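Stop sending celebrities to the jungle and let them cook lunch
by Eimear Cronin
28 Feb 2021

OK quick one because I have a deadline on something else and this has been bugging me all week.

Another survival show. Another island. Another group of idols in matching windbreakers pretending they've never seen a coconut. Derese, the new one, started streaming this month and my whole timeline is clips of it. The raft. The crying on the raft. The slow motion of someone falling off the raft, shown 3 times from different angles with a boing noise.

I watched 2 episodes. I'm done.

Look, I get why these get made. Tourism boards like them, the scenery does half the work, and fans will sit through anything if their favorite is wet and cold. Fine. But as television? There's no tension. We all know there's a crew of dozens standing right there with sandwiches. Nobody is going to starve. The leader catches a fish, everyone screams, the fish gets eaten, bed.

Meanwhile the best variety show I've seen in years is Tavetti, and hardly anyone I know has finished it. Five cast members, one rented house, nothing happens. They buy onions. They argue about the onions. In episode five the youngest one makes soup for the others while they're napping and it takes up most of the hour, and I was glued. Glued! She forgets the salt. She tastes it, stares at the wall, tastes it again. That's it, thats the drama, and it told me more about her than a whole season of raft.

The thing about a kitchen is you can't act in it for very long. You're busy. Your hands are doing something and your mouth just goes. People say things over a pot that they'd never say on a talk show couch with a cue card under their nose. The oldest guy on Tavetti talks about quitting the business while he's peeling a potato and he never looks up once. No music under it. Whoever edited that, thank you.

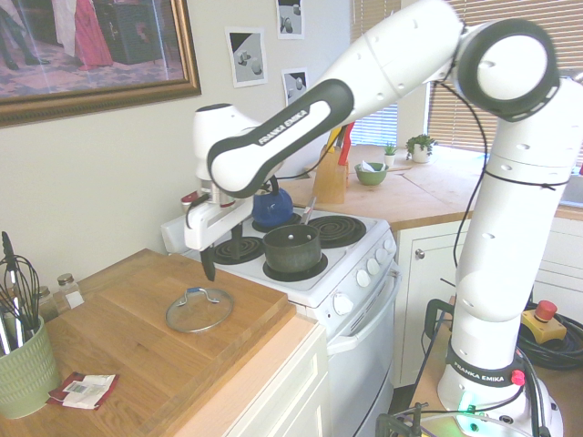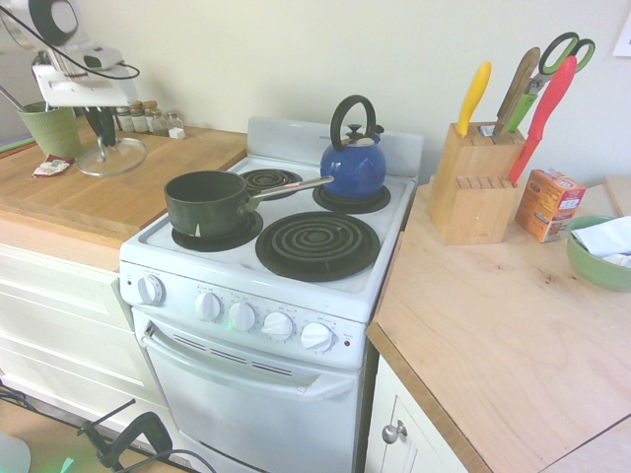
Stove on the left with the Franka Emika arm reaching toward it (first photo), and the stovetop with a green saucepan and a blue kettle (second).

My friend Lemlem Worku disagrees with all of this, loudly. She says the house shows are every bit as fake, only with better lighting, and that I fall for it because I'd like to live in that house. Half right. I would like to live in that house. And sure, somebody stocks the fridge. Somebody picks the sweaters. But there's a difference between setting up a room and then leaving people alone in it, and setting up a disaster and then yelling "disaster!" at them until they react.

She also says the jungle shows are for families, grandparents and little kids on the same couch, and my kind of show puts her dad to sleep. OK. Can't argue with her dad. Though I'd point out he sleeps through the raft too, she told me so herself last summer.

What really gets me is the captions. Derese puts text on everything. Someone sneezes, giant yellow letters. Someone looks at a bird, here's what the bird is thinking. I paused at one point and couldn't see a single face behind all the writing. If your cast is funny you don't need that. If they aren't funny then hire funnier people, they exist, most of them are stuck doing 30 second bits on late night radio.

Tavetti goes whole minutes with no text at all. Just the fan over the stove and somebody humming off key. The first time I thought my subtitles had broke.

I'm told the same production house, Molutberg, is behind both. Which makes it worse! They know how to do it. They have the people. And the money clearly goes to the helicopters.

Second season of Derese is already announced for June, different island, bigger cast, and the teaser has a volcano in it. Of course it does. No word at all on more Tavetti. If you've been meaning to try it, try it now, start at episode 2 because the first one is mostly them finding parking. And if you liked the raft, good for you, write in and tell me why. I'll read them all. Might not answer before the weekend, see above re: deadline.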